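Why Does a Big Room Echo?

Clap your hands in your bedroom and you hear one short clap. Clap in an empty gym and the sound seems to hang in the air.
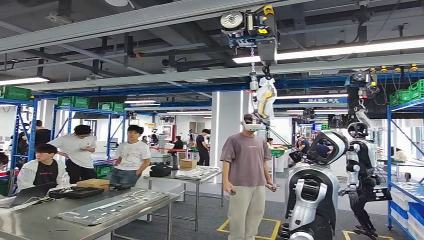
Sound travels through the air in waves. When you clap, the waves spread out in every direction. Some go straight to your ears. Others hit the walls, the floor and the ceiling and bounce back, so they reach you a little later.

Hard, smooth surfaces such as concrete, glass and tile send most of the sound back into the room. Soft things like curtains, carpet and pillows soak up a lot of it. They are full of tiny gaps, and the moving air loses its energy in there as a very small amount of heat.

Echo or reverberation?

If a sound bounces off something far away, you may hear it a second time, all by itself. That is an echo. To get a clear one you need to stand at least 56 feet from a big wall.

Indoors, the bounces usually come back too quickly and too close together to tell apart. They blend into one long sound that slowly fades. The word for this is reverberation -- most people just say the room is "echoey."

Too much of it makes talking difficult. Each word runs into the next one. The lunchroom at Travbridge School had this problem until soft panels were hung high on the walls. Maysoun Awad, who teaches music there, still takes her singers out to the tiled hallway, where long notes sound fuller.

Try it yourself

You need a kitchen timer that ticks, a large metal bowl and a bath towel.

Put the timer in the bowl and listen from 2 steps away. Now take it out, line the bowl with the towel and put the timer back. Listen again from the same spot. Is the ticking louder or softer?

Try a sweater next, then a sheet of newspaper -- and write down which one made the timer quietest.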